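Open day at the Kastley soil and microbe labs

May 24, 2021

The Kastley research building held its open day last weekend, the first since January of last year. Entry was free, but visitors had to book a time slot, and all 900 places were taken. I went in with the second group of the morning. The visit lasted a little over two hours and covered three floors.

The tour began in the ground-floor lecture room with a short talk on soil bacteria and where new antibiotics come from. Many older drugs were first found in microbes that live in dirt. The trouble is that most soil microbes do not grow well on an ordinary plate, so the lab spends a good part of its time trying to coax them along. The speaker said the group now keeps 1,912 strains in its freezers. Of these, 601 have been tested against a standard panel of harmful bacteria. The rest are waiting.

From there we walked up to the culture rooms on the second floor. We had to leave bags and coats in the hall and put on shoe covers. Each room is kept at its own temperature, and the door to the warmest one stays shut except when someone is working inside. We looked at that one through the window.

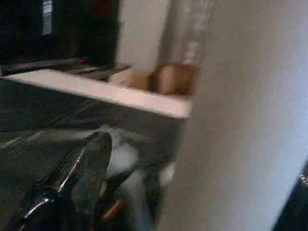
Open day at Kastley, May visit.

The second-floor guide went through how a sample is handled. Soil arrives in sealed bags from the Likorach field station, a stretch of meadow and bog owned by the institute. It is weighed, mixed with a salt solution, and diluted several times before it is spread on plates. Some plates are read after two days and others are left for six weeks. Slow growers are the ones the group wants most, and they are also the easiest to lose to mold.

Visitors could try spreading a plate themselves with a harmless yeast. The line for this was long and moved slowly. I skipped it and went to the microscope table, where slides of a thread-forming soil bacterium were set out. At high power the threads look a lot like fungus. The guide said early workers mixed the two up for the same reason.

The third floor is used by the Skoryk group, which studies gut bacteria. Their question is how quickly a healthy mix of species comes back after a course of antibiotics, and whether diet makes a difference. They are partway through a study in mice and did not want to give results yet. One poster explained why they compare several diets with different kinds of fiber. It was clear and well laid out, though the print was small for a crowded corridor. 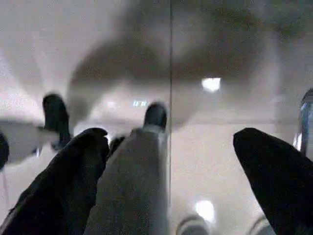 Practical notes

The building is a ten-minute walk from the train station. Parking is limited and was full before the first tour. There is an elevator to all floors, but the culture rooms have narrow doors, so wheelchair users should call ahead.

Coffee and sandwiches were sold in the lobby. The Berex fund, which pays for the school program, had a table by the exit and was asking for small donations toward a goal of 2,000 dollars for student microscopes.

Children under eight are not allowed on the second floor. There is a separate activity for them in the lecture room, with stickers and a short film. Booking for the next open day will be posted on the building's notice page.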